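How to paint an old tabletop matt white (and have it stay nice)

Posted in November, under Furniture

I get asked for this one a great deal, mostly by people who have inherited a big brown table and love the size of it but can't bear the colour. I was in the same boat when we moved to Stulcombe. The table came with the house (it wouldn't go back out of the door, so I suspect it had been coming with the house for years) and it made the back room so gloomy that I used to sit on the stairs to sew. I have now painted that one and a fair few others for friends, and I've made most of the mistakes, so do take your time reading through before you open any tins.

What you'll need

Sugar soap and a bucket
Old cotton rags, more than you think
Wood filler and a filling knife
Medium sandpaper, plus some 300 grit for between coats
A sanding block
Stain-blocking primer, white
Matt white furniture paint
Clear matt water-based varnish
A small foam roller and tray
A decent soft brush for the edges
A dust mask
Dust sheets

You can do the whole job with a brush if that's all you have, and I did for years. But a foam roller on a big flat surface is a joy, and it saves you going back over those little ridges that catch the evening light and annoy you for ever after.

Getting the table ready

Clear the room as best you can and get the table out from the wall so you can walk all the way round it. If the top unscrews from the base, take it off and lay it across a pair of trestles. You'll be able to reach the edges without crouching, and your knees will thank you.

Now wash it. I know, I know, but a table that has been polished for decades will have a layer of wax on it that you can't see, and paint simply slides about on top of it. Mix the sugar soap as it says on the packet, work over the whole top with a wrung-out rag, then rinse with clean water and another rag. Don't flood it. Leave it overnight to dry with a window open a crack.

If your table is old, and especially if it has been painted before, please test for lead before you sand anything. The little kits are cheap and you can get them in most hardware shops. If it comes up positive, stop there and get proper advice.

Filling and sanding

Press filler into the dents and scratches, leaving it a touch proud, and let it go hard. My friend Mingxuan Shao fills every last pinprick and her tables look like eggshells. I leave the small marks alone, partly from laziness and partly from fondness. You'll know which sort of person you are.

Put your mask on and sand the whole top with the medium paper, going along the grain. You aren't trying to get back to bare wood, just to take the shine off so the primer has something to hold. Tip your head and look across the top towards the window; any bits still glossy will wink at you. Pay attention to the edges and the corners, where hands have been. Then hoover, wipe down with a damp rag, and hoover the floor too while you're about it, or the dust will be back on the table by teatime.

Priming

Stir the primer properly, right from the bottom. Brush the edges first, then roll the top in long strokes, always working back into the wet part. It'll look dreadful, all patchy and grey-brown, and this is the moment when people ring me up. Carry on! If your table is pine, knots may bleed through, and if it's a dark reddish wood the whole thing can turn faintly pink. A second coat of primer usually sorts that out. If the pink still comes through after that, go and buy a shellac-based one instead of trying to hide it with more paint. I lost most of a tin learning that on a mahogany sideboard belonging to Dorian Tanguy, who was very nice about it and still has it in his hall.

When the primer is dry, go over it lightly with the 300 grit. Barely any pressure, just enough that it feels smooth under your palm. Wipe again.

The white coats

Pour a little paint into the tray, load the roller and then roll most of it off again. Thin coats are the secret if there is one. Start at the far end and work towards yourself in strips, and finish each strip with one feather-light pass along the full length. Then leave it alone. If you see a hair or a speck land in it, you've got a few seconds to lift it out with the corner of a bit of card, and after that you must go and put the kettle on and deal with it once it's dry.

Leave 4 hours between coats, longer if the weather's damp. You'll want 2 coats at the least. Sand very gently between them with the same fine paper.

Do check your colour in daylight before you commit, by the way. Whites are slippery things. Some go blue in a north-facing room and some go positively custardy under a lamp, and a tester pot on a bit of primed board is money well spent. Matt also shows you the true colour more than gloss does, with no glare bouncing back at you, and I find it far kinder on the eyes when I'm cutting out fabric.

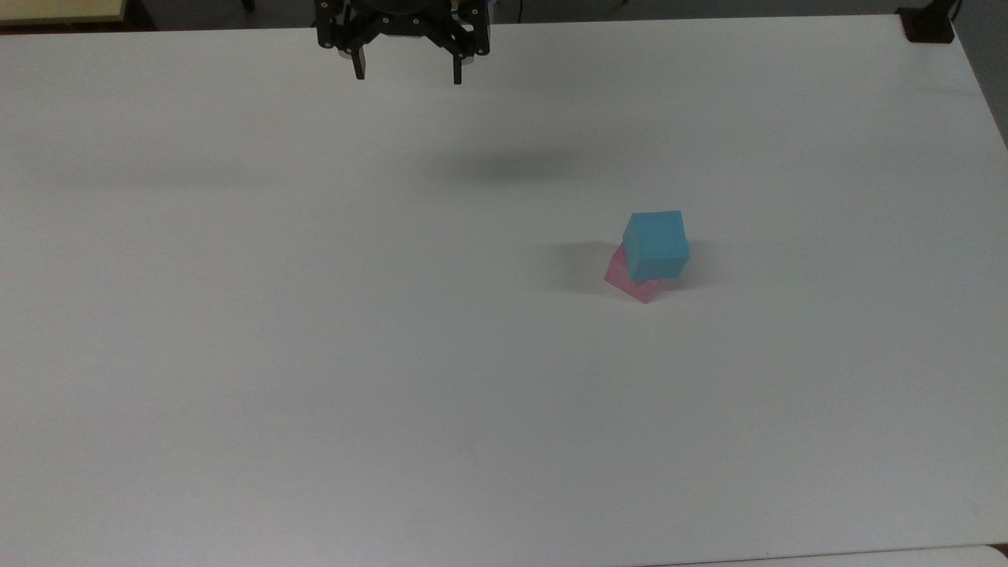
Large, flat tabletop in matt white.

Varnishing

Some furniture paints say they don't need varnish. On a chest of drawers I'd believe them. On a tabletop I always varnish, and I use water-based, as the oil kind yellows over white. Stir it (don't shake it, you'll fill it with bubbles) and put it on thinly with the foam roller. Matt varnish has powder in it which sinks to the bottom of the tin, so give it another stir every time you fill the tray or you'll end up with shiny patches.

Leave the last coat for 36 hours before you put so much as a teacup on it. Even then it's still hardening underneath, so go easy for the first few weeks. No hot dishes, no tablecloths left on, and nothing rubber-footed standing in one spot.

Looking after it

A damp cloth and a drop of washing-up liquid does for nearly everything. Avoid cream cleaners and those white magic sponges, which polish the matt away and leave a shiny spot you'll see from the door. Biro is the great enemy. Try a little soapy water straight away, and if it has soaked in, sand that bit with the fine paper, dab on some paint with a small brush, and touch in the varnish once it's dry. Keep the leftover paint in a jam jar with the name of the colour written on the lid, and store it indoors, as it won't be any use after a frost.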